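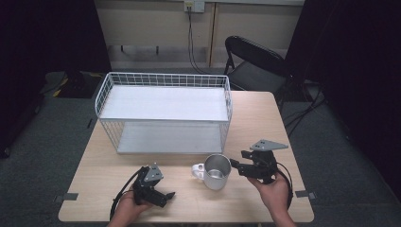
Cesta de alambre blanco y taza metálica sobre una mesa de madera clara.

Preguntas frecuentes: cestas y estantes de alambre recubierto Zunstead

Última revisión: 25 de abril de 2026

Material y recubrimiento

¿De qué están hechas las cestas de la serie Prumari?
De varilla de acero de bajo carbono, soldada por resistencia en los puntos de cruce y recubierta después con pintura en polvo de poliéster. La varilla perimetral tiene mayor diámetro que la de la malla. El recubrimiento se aplica una vez terminada la soldadura, de modo que los cruces quedan también cubiertos.

¿El recubrimiento es plástico o pintura?
En la serie Prumari es pintura en polvo curada al horno. En la serie Vincze es una inmersión en poliamida, de tacto más blando y mayor espesor. Las dos series no comparten accesorios: los ganchos de unión de Prumari quedan demasiado justos en una varilla Vincze y pueden levantar la capa.

¿Se puede retocar un desconchado?
Sí. Lije el borde de la zona dañada con papel fino, desengrase con alcohol isopropílico y aplique esmalte de retoque en dos capas. Si ya hay óxido, elimínelo antes hasta ver metal limpio. El retoque protege el acero, pero el brillo no coincide por completo con el original.

¿Son aptas para el baño?
La serie Vincze, sí. La serie Prumari admite humedad ambiental, pero no salpicaduras continuas ni contacto con agua estancada. La garantía no cubre la corrosión en cestas Prumari instaladas dentro de la ducha.

Carga y montaje

¿Qué peso soporta cada cesta?
La carga máxima figura en la etiqueta del embalaje y se refiere a carga repartida. En el modelo apilable grande es de 16 kg por nivel. Una carga concentrada en el centro de la malla produce flecha permanente con valores bastante menores; para objetos de base pequeña y mucho peso use la bandeja rígida.

¿Cuántos niveles se pueden apilar?
Tres, sin fijación a pared. A partir de ahí es obligatorio el anclaje superior, que se vende por separado con dos escuadras y sin tacos. Elija el taco según el tipo de tabique.

¿Hacen falta herramientas para el montaje?
No en las versiones apilables. Las versiones de puerta y de pared requieren destornillador de estrella y nivel. No utilice atornillador eléctrico en las abrazaderas, que son de nailon y se pasan de rosca con facilidad.

La cesta cojea. ¿Es un defecto?
Compruebe primero la superficie de apoyo girando la cesta media vuelta. Si la cojera cambia de esquina, el desnivel está en el apoyo. Si permanece en la misma pata de la cesta, mida la holgura con una galga: hasta 3 mm se considera dentro de tolerancia y se corrige con los tacos adhesivos incluidos. Por encima de esa medida, solicite la sustitución.

¿Las patas marcan la encimera o la madera?
Pueden hacerlo si se arrastra la cesta cargada. Coloque los tacos de fieltro o silicona antes del primer uso. En maderas aceitadas o enceradas recomendamos fieltro; la silicona puede dejar cerco en algunos acabados.

Limpieza y mantenimiento

¿Cómo se limpian?
Con paño húmedo y jabón neutro. Aclare y seque, prestando atención a los cruces de la malla, donde se retiene el agua. No use estropajo metálico, lejía ni productos con amoníaco.

¿Pueden lavarse en el lavavajillas?
No. Los detergentes alcalinos atacan el recubrimiento en los puntos de soldadura y el daño no siempre es visible al principio.

¿Cómo se elimina la grasa acumulada en una cesta de cocina?
Sumerja la pieza en agua templada con desengrasante suave durante diez minutos y cepille con cerda de nailon. Repita si es necesario en lugar de aumentar la concentración.

¿Amarillean las cestas blancas?
El poliéster es estable en interior. Puede aparecer un tono más cálido en piezas expuestas a sol directo o situadas junto a una placa de gas. Este cambio es superficial y no afecta a la resistencia.

Alimentos

¿Se pueden guardar alimentos directamente sobre el alambre?
Fruta y verdura con piel, sí. Para pan, queso o alimentos cortados utilice un recipiente o un forro lavable. Retire de inmediato cualquier resto ácido (tomate, cítricos, vinagre).

Pedidos, recambios y garantía

¿Qué recambios existen?
Tacos, ganchos de unión, abrazaderas y bandejas. El catálogo de recambios se actualiza cada septiembre. Los recambios de Prumari llevan el código 1760 seguido de una letra que indica el color.

¿Cuál es el plazo de devolución?
31 días naturales desde la entrega, con la pieza sin usar y el embalaje completo. Las devoluciones se tramitan en el almacén de Vudville; no se admiten envíos a la dirección de oficinas.

¿Qué cubre la garantía?
Rotura de soldaduras, desprendimiento del recubrimiento en uso normal y deformación con cargas inferiores al máximo indicado. Quedan excluidos los golpes, los cortes de varilla hechos por el usuario y el uso en exterior.

¿Qué debo adjuntar a una reclamación?
Número de pedido, código de la etiqueta y dos fotografías: una general de la pieza y otra del punto dañado. Si la etiqueta se ha perdido, indique ancho, fondo y alto medidos por el exterior de la varilla perimetral.

¿Se fabrican medidas especiales?
No por el momento.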